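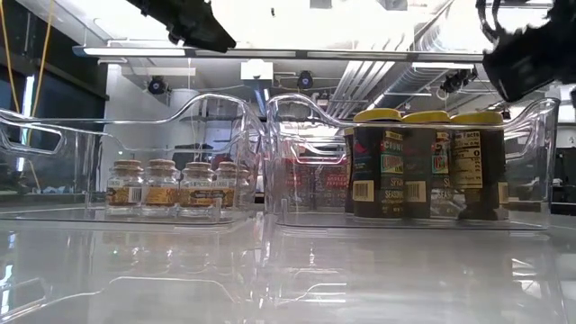 L'équipe pédagogique
Formatrice en économie domestique, atelier Gasedell

Module Organisation de la cuisine — Séance 4 : ranger les épices et les mélanges d'assaisonnement
Support remis aux stagiaires, samedi 3 février

1. Rappel de la séance précédente

Nous avons vidé les placards et trié les denrées sèches par usage. Les épices avaient été mises de côté. Elles prennent peu de place, mais les formats varient beaucoup : petits bocaux en verre, boîtes hautes, sachets, moulins. Posés directement sur une étagère, ils finissent les uns derrière les autres et on rachète ce qu'on a déjà.

2. Un bac par format

On commence par séparer selon la hauteur et la forme du contenant. Les petits bocaux à bouchon de liège vont ensemble dans un bac, les boîtes hautes à couvercle jaune dans un autre. Le classement par cuisine (cajun, indienne, maghrébine) vient ensuite, à l'intérieur de chaque format, si la quantité le justifie.

Les bacs transparents à poignées ajourées conviennent bien. On lit une partie des étiquettes à travers la paroi et on sort tout le bac d'un seul geste. Mesurer la profondeur de l'étagère avant l'achat : pour une étagère de 280 mm, prendre un bac plus court et garder 11 mm de jeu au fond.

3. Disposition dans le bac

Mettre les bocaux debout, en rang, étiquette vers l'avant. Le code-barres se tourne sur le côté ou vers l'arrière. Quand un contenant passe derrière un autre, on ne voit plus que son bord : réserver cette place aux doubles et aux réserves — jamais à un produit unique.

Les mélanges tout prêts contiennent souvent du sel. Les garder à part des épices pures évite de saler deux fois un plat.

4. Fermeture et conservation

Le liège ferme correctement s'il est enfoncé droit. Un bouchon qui s'effrite se remplace. Pour les poudres fines, vérifier qu'il ne reste pas de grains sur le col du bocal. Tenir les bacs loin de la plaque de cuisson et du lave-vaisselle, à l'abri du soleil. Ne pas verser directement au-dessus d'une casserole qui fume : la vapeur fait prendre la poudre en bloc.

Noter la date d'ouverture au crayon gras sous le bocal. Les feuilles et les herbes perdent leur parfum avant les graines entières.

5. Entretien des bacs

Eau tiède, savon doux, chiffon microfibre. Pas de poudre à récurer ni d'éponge abrasive, le plastique transparent se raye vite. Essuyer aussi le dessous du bac avant de le reposer.

6. Travail pour la prochaine fois

Faire l'inventaire de vos épices sur la fiche Plirnerden (page 72 du classeur) : nom, format, date d'ouverture, état. Mesurer l'étagère prévue, en largeur, profondeur et hauteur utile. Apporter la fiche remplie, même incomplète.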